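# Bits and bins from the workshop, April

Hello again! I promised a few of you on the newsletter that I'd put something up once the sorting was under way, so here we are. It's a short gallery this time (one picture, sorry, I'm slow) but there's plenty to tell you about the bars and the old grey bins, which I've become far too fond of.

It all began when Mirjana Karagiannis rang me from Brumley to say the old Lolero unit was being cleared and did I want any of the storage. Did I! I drove over with the back seats down and came home with two bins, a box of labels and 30 metres of webbing I still haven't found a use for. The bins are big, heavy things and they have clearly had a life. Mirjana thinks they came from Prorkov in the first place, though the paperwork only goes back as far as Angelovski, where somebody had written "bin 43" and "bin 44" on a delivery note and left it at that.

The red and green bars are my favourites to have out. We keep 1,405 pieces on the stock list altogether, and most of them are dull little brackets, so a bit of colour cheers everybody up. I've been asked whether red and green ought to live apart. Probably! But they're all bars, they all go back on the same shelf, and I can tell them from each other across the room, so for now they share.
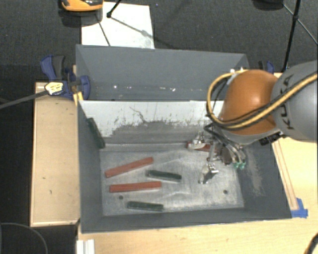
I did think about repainting the bins. A nice clean coat, maybe a blue, and I even got as far as looking at tins. Then Mirjana came round for tea, ran her thumb along the scuffs and told me I'd be mad to cover them up, and I've come round to her way of thinking. The flaky inside wall might get a light rub with fine paper so it stops shedding, but the scratches are staying.

Next up is the bracket shelf, once I've cleared a space for it. If anyone near Brumley could use some webbing, do drop me a line!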